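4. Results for the small label Pandstead

We compared the income of Pandstead from streaming and from record sales. The label has 16 artists, and we had access to 1,137 royalty lines, which we copied by hand into one table. Streaming gave almost 70 percent of the income. Vinyl was second, mostly because of the band Drirnen, which pressed 2,000 copies of one album.
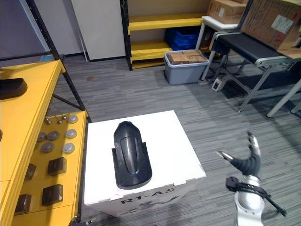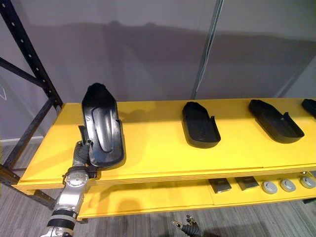
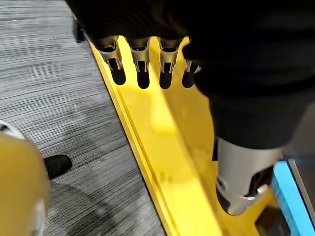
The distributor Davik pays every month, but Kirui pays only once in a quarter, so the February numbers look lower than they are. We did not correct this. In the next chapter we compare the contracts of both distributors.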